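The number at the bottom of the brochure

Every gripper I have been sent in the past few years has come with a payload figure, a stroke figure and a repeatability figure, and I have stopped reading all three. They are not false, as far as I can tell. They just answer questions I don't have. The Tendov sheet gives a life of 2,000 hours at full load. My jobs weigh about as much as a sandwich.

What I want to know is what happens when you give the thing a jumper.

Stepan Palamarchuk and I have spent most of September on this, comparing two sets of fingers on the same pair of arms: the Tendov ones and a cheaper pair sold under the name Hidix. Same controller, same cameras, same garment, same hanger. Stepan wanted to use blocks and cups as well, so that we could put our figures beside other people's. I refused. Anything picks up a block. I have seen a pair of kitchen tongs on a servo pick up a block 80 times without a miss, and the man who built it put that on his website as if it were news.

A garment and a hanger are a nastier pair than either is alone. Cloth wants a wide, soft hold, and then it changes shape as soon as you move it. A wire hanger wants a narrow, hard hold, and it swings. Put one arm on each and you learn more about your fingers in a morning than any sheet will tell you. 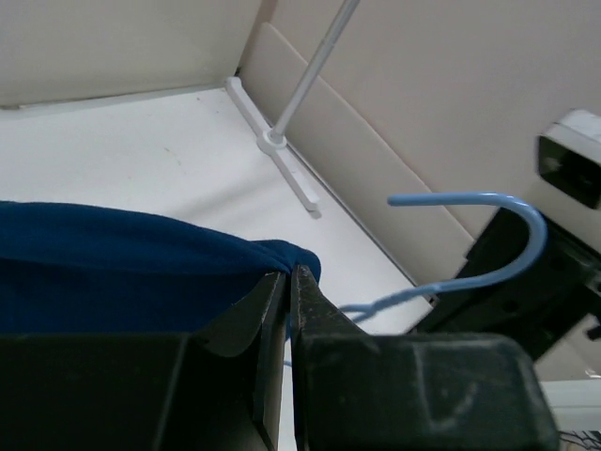
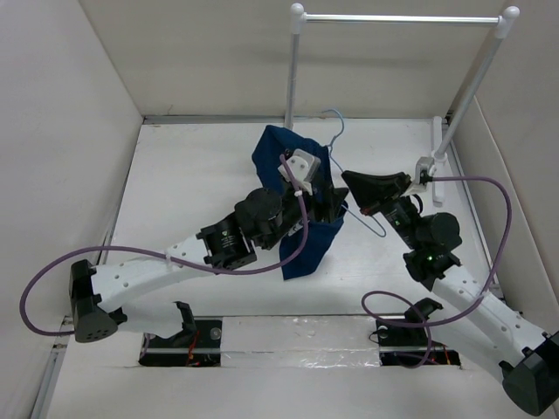

The trouble with most comparisons is that they score the end. Garment on hanger, tick. Hanger on rack, tick. Yevdokiia Melnychuk, whose Kostiuk controller we were borrowing, sent us her own log from the spring: 3,629 attempts, each marked with a one or a nought. It is a heroic piece of record keeping and I could do almost nothing with it. A nought might mean the fingers slipped. It might equally mean that the cloth was pinched an inch too low, or that the camera lost a thin wire against a pale wall, or that the other arm got there first. Those are four different faults with four different price tags, and three of them would survive a change of gripper.

So we wrote down where each try went wrong, by hand, in a notebook. Slow, dull, and the only part of the month I would defend in front of a stranger.

I had expected the Tendov fingers to win easily. They did win on the first pinch, where they took a cleaner fold and kept it. After that the gap got very small. Most of our bad tries came later, when one arm had to wait for the other, and there the fingers hardly mattered. Stepan thinks this shows the Hidix pair is good value. I think it shows we were testing the wrong part, and we argued about it for the whole of a Friday afternoon without getting anywhere.

He has a point about the wrist camera, I will grant him that. It sees the pinch beautifully. It also sees a great deal of finger, and the closer you get to the cloth the more finger you see. The fixed view has the opposite fault: it shows you both arms and the rack, and when an arm comes across at the wrong angle you can only guess at the grip. People at Plendside told us to add a third camera and let the software sort it out. Perhaps. I have noticed that the advice from people who sell cameras tends to be one more camera.

My complaint is a simple one and I doubt it will make me popular. We buy fingers because fingers are easy to buy. You undo a few bolts, fit the new ones, film a good run and send it round. Working out why two arms get in each other's way is slow and makes a poor film – and no supplier has a page for it.

We have the Tendov set for 2 more weeks. Stepan wants to try it on shirts. I would like to leave the fingers alone and spend the time on the waiting, with the same jumper, until the notebook stops saying the same thing on every page.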